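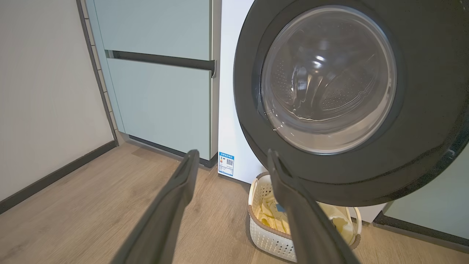
La puerta abierta de una lavadora de carga frontal, con el tambor al fondo.

Contra el 59 obligatorio

Llevo 42 años haciendo radio y todavía no sé qué se supone que debo sentir cuando un señor de otro continente me dice «cinco nueve, gracias, setenta y tres» y desaparece. Sé lo que siente él: un punto más en la tabla.

En enero se celebró otra vez el concurso Urnari. Marlies Fankhauser, que opera desde Caldeira con una antena que sus vecinos consideran una agresión, hizo 2195 contactos. La felicité con sinceridad. Luego le pregunté por alguno de ellos y se quedó pensando un rato largo. Recordaba a uno que tosía.

El 59 significaba algo: te oigo perfectamente y con fuerza. Ahora se lo damos a estaciones a las que hemos pedido el indicativo cinco veces. «Cinco nueve, repita todo.» Una cortesía de notario borracho.

Me dirán que los concursos mantienen vivas las bandas, y es verdad. Un martes cualquiera los 15 metros parecen una sala de espera. También me dirán que nadie me obliga. Tampoco, salvo el radio club Norkemel, que publica la clasificación y me coloca siempre debajo de Thoa Chu, licenciada el año pasado y ya insoportable de buena.

Pido poca cosa. Que el informe sea real, aunque cueste puntos, y que se permita preguntar qué tiempo hace. En Favthorpe probaron algo parecido: ganó un jubilado que estuvo 40 minutos hablando de condensadores con el mismo corresponsal.

Yo quedé penúltimo. Le di un 33 a un amigo y aún no me ha escrito.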